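Ikach Workshop Posts Build Notes for Two-Arm Bench

Apr 28, 2018 — Ikach, a shared workshop, has released build notes for Urby, a bench with two arms for handling short hose parts. Both arms carry parallel grippers and work over a plain white tabletop.
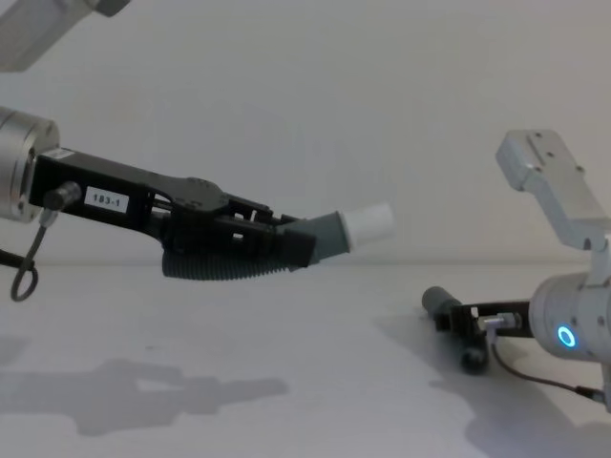

Urby: left gripper holding a gray tubular part with a white cap.

The notes cover mounting, cable routing and jaw settings. Control code is by Trodetti — version 12, 35 files.
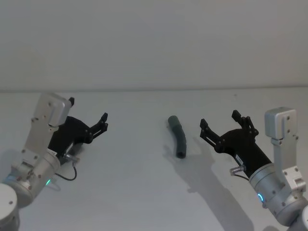 Curved tube on the table between the open grippers.

Printed copies are due in December.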